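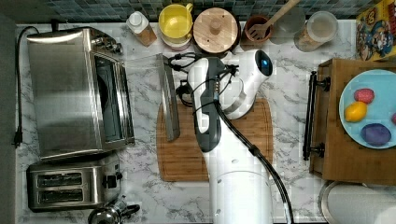

How often does a kitchen knife need sharpening on a stone?
For a knife used daily at home, two or three times a year, with light honing in between.

The sharpening bench at Flaltwood has been running on Saturday mornings since June, and the same points come up at most sessions. Tahsin Sultana has asked for them to be set down in one place. They apply to ordinary double-bevel kitchen knives. Serrated knives and single-bevel knives are handled separately, and neither should be put on the bench stones without asking first.

Honing and sharpening are different operations. A honing rod straightens an edge that has rolled over to one side. It removes very little metal. A stone grinds both faces of the edge until they meet again at a clean line. If a knife improves on the rod and stays improved for a week of cooking, the edge was rolled. If it improves for one onion and then goes off, the edge is worn and the rod will not bring it back.

Angle. The bench standard is 20 degrees per side. Thin, harder blades will take less, but the edge chips sooner if it meets bone or a frozen surface. To find the angle without a guide, paint the bevel with a black marker, take two light strokes and look at where the ink has gone. Ink left at the very edge means the spine is too low. Ink left at the shoulder means the spine is too high. Correct and repaint. Most people who say they cannot hold an angle are starting at the wrong one and holding it quite well.

Grit. The bench stones are 400, 1,000 and 2,000. The 400 is for chips and for knives that have been badly neglected. Normal work starts on the 1,000 and finishes on the 2,000. Finer stones are available on request but make little difference to a knife that cuts vegetables, and a very polished edge tends to skate on tomato skin.

Work one side until a burr can be felt along the full length of the other side, heel to tip. Feel for it by drawing the thumb off the edge, away from the spine, never along it. Then change sides and repeat. A burr on half the blade means half the blade is sharp. The usual gap is the last few centimetres near the tip, where the handle has to be lifted slightly to follow the curve.

Removing the burr takes longer than people allow. Use edge-leading strokes on the 2,000, alternating sides, with pressure dropping until only the weight of the blade is on the stone. Eight pairs is normally enough. A burr left in place feels sharp on paper and folds over at the first contact with a board.

Stones. Water stones dish in the middle with use, and a dished stone rounds the bevel. The bench stones are flattened on a diamond plate after each session. For home use, draw a pencil grid on the stone and rub it on the plate until the grid is gone. Dry stones upright, away from heaters and direct sun. Do not put them away in a closed plastic box while damp.

Boards. End-grain and softer timber boards are kind to an edge. Glass, ceramic and stone surfaces are not, and a single meal prepared on a dinner plate can undo the work. Scrape chopped food off the board with the spine of the knife. Hand wash and dry straight away – dishwashers knock the edge against other items and the detergent attacks both steel and handle.

Changes to the bench. The old 1,000 stone has been retired after wearing too thin to clamp. Its replacement cuts faster and needs less soaking, so please do not leave it in the tub overnight. The angle guides are now kept in the drawer under the vice.

The next session is on 2022-08-06. Bring no more than two knives each, wrapped in a tea towel or cardboard, with the owner's name on the outside. Knives left for sharpening can be collected the following week. Anyone wanting a chip ground out should arrive early – the work takes most of an hour on the 400 and the stone cannot be shared while it is under way.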